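Tea, biscuits and a two-armed robot

I'd been promised ten minutes with the Lastosance robotics club and stayed for most of the evening, which is entirely the fault of Frida Thorlacius and her biscuit tin. Frida runs the club out of the computer room upstairs. It's for students of 18 and under, the posters are hand-drawn, and the chairs all squeak!

"People come in expecting a workshop," she told me. "They look round for the soldering irons. I say sit down, log in, your robot's on the screen."

This year's project is a two-armed robot that has to pick things up and pass them about, and the whole job is done in simulation. The team calls it Galindo, after a dog (long story, didn't quite follow it). They're getting it ready for the Arkwood Cup, where every school is handed the same tasks and the same virtual table, and the judges run your code while you sit there chewing your sleeve.

Emiliano Ochoa looks after the grasping side of things. He's very funny about it, in a tired sort of way. "I thought the hard part would be maths," he said. "The hard part is a box. A plain box! Grab it too low and it tips. Come down on it too fast and it shoots off like a bar of soap." He's kept a notebook of every failed go since January, and he let me flick through it. Number 200 just says "why".

I asked whether it bothered him that none of it was real. He had a good think, and a custard cream.

"It did at first. My nan asked where the robot was and I had to show her a laptop. But if I drop something I press a key and it's back on the table. I'd never get through that many tries otherwise."

Yatziri Hinojosa, who writes the bit that decides which arm does what, was less patient with the question. "It's real code," she said. "It breaks like real code." Her current headache is getting one arm to wait its turn. The two hands are quite different from each other, so she can't simply copy the instructions across and flip them, and she's rewritten that part 11 times. She told me this with some pride, I thought.

There was a bit of bickering over whether to steady a tall box from the side while the other hand holds the top. Emiliano is all for it. Yatziri reckons it's asking for a collision, and she'd drawn a rather gruesome diagram on the whiteboard to prove her point. Frida let them get on with it. "I used to step in," she said, topping up my tea. "Then I noticed they were learning more from the arguing than from me."
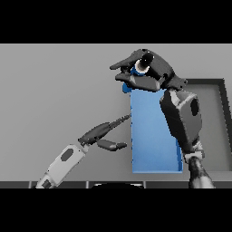

They were still at it when I went to find my coat. Yatziri had agreed to let Emiliano try it his way, as long as he's the one who explains it to the judges, and Frida was writing both their names on the entry form before either of them could change their mind. New members are welcome next term, and you don't need to have written any code before. Just ask for Frida at the front desk, and bring biscuits if you can.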